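Stop Throwing Out The Ugly Takes

22nd March – Oi-ling Tang

Another call this morning about cleaning up our cloth data. Delete anything where the fingers miss, or the fold goes crooked. I said no, badly. So, again, in writing.

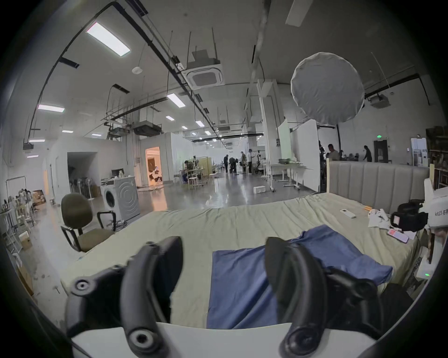 Blue cloth, cream sheet, hand-held gripper.

A learner that only sees perfect folds has no idea what to do at fold two when fold one went wrong. And it will go wrong. Real beds are wrinkled. Real people leave stuff lying arround.
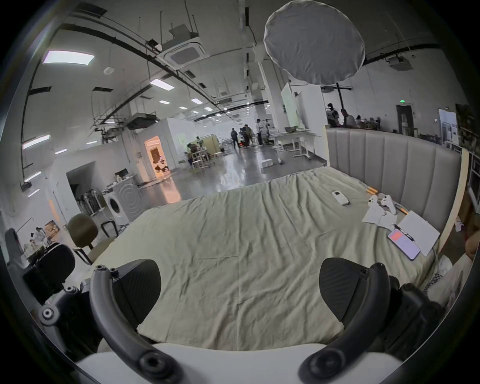
Auður Norðdahl at Plestley wants 3,327 clean takes. I'd take 600 honest ones – slips, regrasps, the lot. Cheaper too. Half of our review time goes on argueing what clean even means.
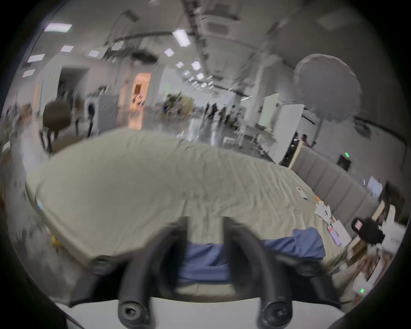 So do you keep every single take?
We drop the ones with broken tracking or a missing finger signal. Clumsy stays in, with a tag.

Tags matter. Without them a fumble and a recovery look like the same mush to the trainer. Wai-kit Cheng disagrees, thinks the model sorts it out. Maybe with way more data than we have.

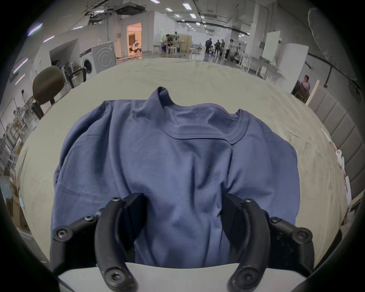
What I'd change by May

Tag at the table, same minute. 40 takes per person, then swap. And leave the delete key alone.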